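Wrist-only training narrows the gap on nested objects, Canley group reports

Robotics, August

A manipulation policy trained only on views from a gripper-mounted camera can separate nested bowls nearly as reliably as one that also receives a fixed overhead view, according to a technical report from the Praden laboratory in Canley. The effect depends on how the training examples are selected, and it weakens when the tabletop is changed.

Nested objects are awkward for learned grasping. The rims lie close together, the inner walls hide one another, and a finger placed a few millimetres too far out will lift two bowls instead of one. The usual remedy is a second camera above the table. That camera has to be calibrated, and the calibration has to be repeated whenever the table or the arm base is moved.

The Praden group, led by Lucero Rivadeneyra, removed the second camera and changed the sampling instead. Their method, called Kushwaha sampling after the street on which the laboratory stands, gives greater weight to the part of each demonstration in which the fingertips are close to a rim. Views from the approach are kept but thinned. The network itself was not altered, and neither was the control rate.

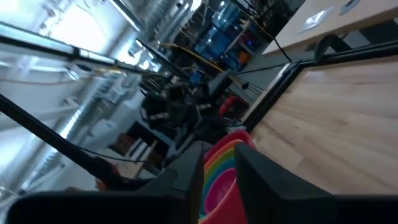 3 min read

The training set consisted of 2000 teleoperated demonstrations recorded by operators working in shifts at two sites, Canley and Noltomville. The bowls were of different colours and sizes, and the stack was turned or shifted before each demonstration. Backgrounds were left as they were. Rivadeneyra said that clearing the room had been considered and rejected. "A wrist camera tilts with the hand, so it sees the ceiling, the floor and the next bench in the course of one reach. If the policy cannot ignore those, we would like to know early."

In evaluation, the policy was asked to remove the innermost bowl, place it on the table and return for the next. With uniform sampling and the wrist view alone, it failed in 28 per cent of trials. With Kushwaha sampling the figure fell to 13 per cent. The comparison policy, which used both wrist and overhead views with uniform sampling, failed in 11 per cent. A trial was scored as a failure if more than one bowl left the stack, if a bowl was dropped, or if the arm stopped before contact.

Most of the remaining failures were double lifts. Maham Hayat, who wrote the evaluation section, attributes these to pairs of bowls of similar colour, where the boundary between the two rims is faint at close range. Changing the exposure setting gave no consistent benefit. A short pause before closing the fingers did help, at the cost of a longer cycle, and is left as an option in the released configuration.

The result was less stable on a new surface. When the table was covered with a patterned cloth, the wrist-only policy lost most of its advantage over the uniform baseline, while the two-camera policy was little affected. The authors suggest that the close-range views over-represent the material directly behind the rim. A run with several coverings in the training data is in progress.

Reet Vanags, a grasping researcher at Noltomville who was not an author, said the comparison was fair but narrow. "Bowls are round and rigid, and the rim is always where you expect it. I would want to see the same weighting on trays or lids before calling it general." She also noted that no attempt had been made to tune the sampling for the two-camera policy, which might restore the wider gap.

The report, by Rivadeneyra, Hayat and Sigita Navickas, is available from the laboratory together with the sampling code. The demonstrations will be released separately once the labelling of failed attempts has been checked.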